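Guérin Table Oil: review after two winters

Written by Teodora Ristić

I bought the Guérin oil for our kitchen table, which is solid wood and had become dry and a little gray where we eat every day. The table is from Falten and cost us $539, so I did not want to make experiments on it with the cheapest product in the store. I have now used the oil long enough to say what is good in it and what is less good. 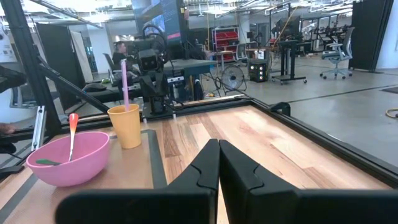
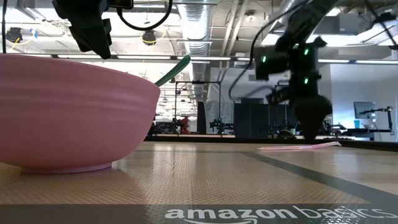
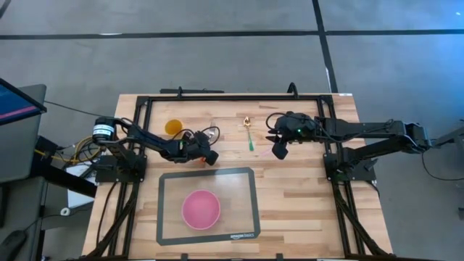
Can you put a hot pot directly on a table treated with this oil?

Hot pots will leave a pale ring, so you still need a trivet or a thick mat. The oil protects against water and small spills, but it does not make the wood resistant to heat. A cup of tea is no problem.

Now to the work itself. The instructions on the can are short and I wish they were longer. They say to sand the wood, remove the dust, put on the oil with a cloth and wipe away what is left. They do not say which sandpaper to use. I asked my neighbor Gearóid Fahy, who restores chairs, and he told me to begin with a medium paper and finish with a fine one, always in the direction of the grain. If you stop with the medium paper, the oil goes in unevenly and you will see every scratch when the light comes from the side. I know this from the underside of the extension leaf, where I practiced.

I put on two coats. The first one disappeared into the wood very fast, above all at the ends of the boards. With the second coat I used much less oil and it was enough. The important moment is the wiping. I thought I had wiped well, and the next morning there was a sticky place near one corner, as big as my hand. I had to rub it with a cloth and a few drops of fresh oil until it became soft, and then wipe again. After this I worked on one half of the table, wiped it completely, and only then started the other half.

The smell is stronger than I expected. It is not terrible, a bit like old paint and nuts, but it stayed in the kitchen for three days with the window open. I did the work in February, and this was a mistake, because we were either cold or had the smell. In summer it must be much easier.

About the color: the oil is sold as "natural" and it does make the wood darker. On my table the change was from pale straw to something like honey. I like it. My friend Dymphna Hennessy used the same can on a light shelf and she was disappointed, she wanted it to stay as white as it was. If this matters to you, try it first on a place that no one sees. You can also wipe the bare wood with a wet cloth, and the color you see is close to the color you will get.

In daily use I am satisfied. Water stays on the surface in drops and I can take it away even if I notice it after dinner. Tomato sauce and coffee come off with a damp sponge. Red wine left a weak shadow one time, when it stayed overnight, and it went away when I sanded that spot lightly and gave it a little oil. For me this is the biggest advantage over varnish. With varnish I would have to do the whole top again.

The surface is not shiny. It has a soft look, and you feel the wood under your hand when you wipe it. Some people will find it too dull. My sister-in-law has a table with the Peltico varnish and hers looks more elegant in the evening, I admit this, but hers has white scratches from the plates and mine has almost none.

The places where our plates stand needed fresh oil after the first year. The rest of the table did not. I use a simple soap without degreaser, since a strong cleaner makes the surface dry again very quickly.

What I do not like is the can. The lid must be opened with a screwdriver and after this it never closes well. The oil that remained in mine got a thick skin on top. I now pour the rest into a small glass jar, filled to the top so there is little air, and it keeps better this way. A screw cap would solve everything.

Please also be careful with the used cloths. Oils of this type can become warm by themselves when the cloth is folded, and can start a fire. I put mine in a bucket of water outside and later dry them flat. This warning is on the can, but on the back and in very small letters.

Good: easy to repair, pleasant to touch, cleans well.
Less good: strong smell, bad lid, short instructions.

I would buy it again for a table that is used every day — for a pale piece that should stay pale, I would look for something else.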